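Visiting Toltby: questions we are often asked

Where is Toltby and how do I reach it?
Toltby is a small village at the end of a single-track road, on the north side of the bay. The nearest railway station is in Brosel. From there a bus goes to the harbour on weekdays, but it does not run on Sundays or on public holidays. If you arrive by the late train, please book a taxi before you travel, as there are no taxis waiting at the station.

Can I walk to Toltby from Brosel?
Yes. The coast path takes most people 6 hours with a stop for lunch. It is well marked as far as the old lime kilns, and after this you must look for the white posts. In March the lower part can be very muddy and good boots are necessary.
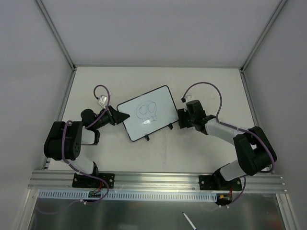

Where can I find out if the boat to Floltari is sailing? The skipper, Kenneth Dalgleish, decides each morning at eight o'clock, when he has seen the swell at the harbour mouth. He writes the decision on a board outside his hut and does not put it on the internet. It is a small whiteboard, of the size one could hold up by both edges, so the message is short: a time, or the words "no boat". You can also telephone the Buchanan guest house, where somebody will look out of the window and read it to you.

How long can I stay on the island?
The boat leaves you on Floltari and comes back after 2 hours. This is enough to walk to the lighthouse and return by the beach. If you wish to stay longer, you should ask Kenneth when you pay. He makes a second trip only in good weather.

Are dogs allowed on the boat?
Dogs are welcome on a lead, except in the nesting season, when they are not permitted to land. Ross Strachan at the harbour shop will look after a quiet dog for the afternoon, if you ask him the day before.

Where can I stay?
There are 2 guest houses in the village. The Buchanan is above the harbour and has sea views from the front rooms. The other is kept by Sólveig Blöndal, next to the church, and she also lets a cabin for families. The campsite has no electricity, but the showers are hot and the field is sheltered from the west wind.

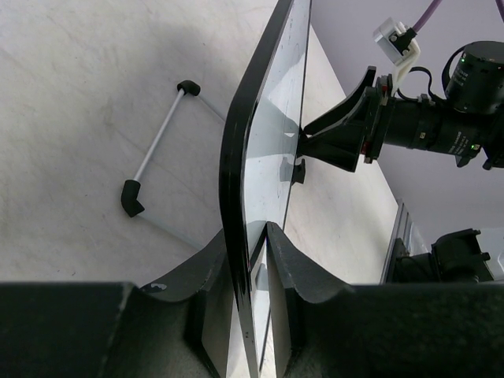 Where can I eat in the evening?
The inn serves food until half past eight, but the kitchen is closed on Tuesday. Yara Twal's café stays open for supper in summer, and her fish soup is often finished early. It is wise to reserve a table at both places.

Is there a bank or a cash machine?
No. The shop and the inn take cards. The boat and the campsite take only cash, so please bring enough with you from Brosel.

Is the lighthouse open to visitors?
The tower itself is closed, but you may walk round the outside and sit in the walled garden. Angus Paterson opens the small exhibition in the keeper's store when the boat is running. Entrance is free and there is a box for donations by the door.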